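3.2 Closure and label position

Bottles kept on kitchen counters were recorded in 275 households in the Kuretti and Maihi districts. For each bottle we noted the closure, the surface it stood on, and which part of the label could be read from a standing position (Figure 4).

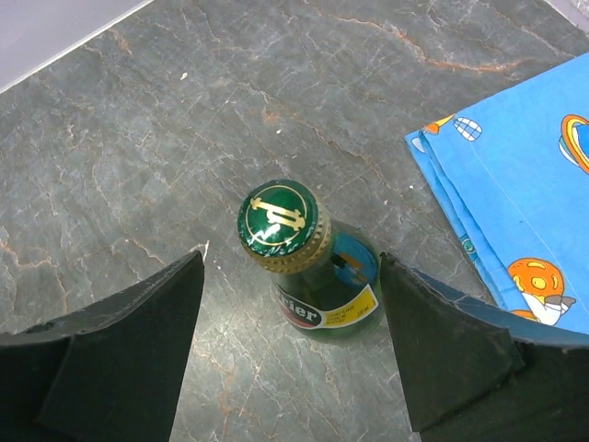

Figure 4. Glass bottle on a marbled countertop, viewed steeply from above.

Label legibility fell sharply with viewing angle. On tall bottles the shoulder and neck hide the start of the brand name, and the cap becomes the main cue. In Figure 4 only the letters "rier" remain of the large white lettering, while the gold emblem on the dark green cap is fully exposed. Bottles with plain caps were misidentified almost 3 times as often as those with a printed emblem.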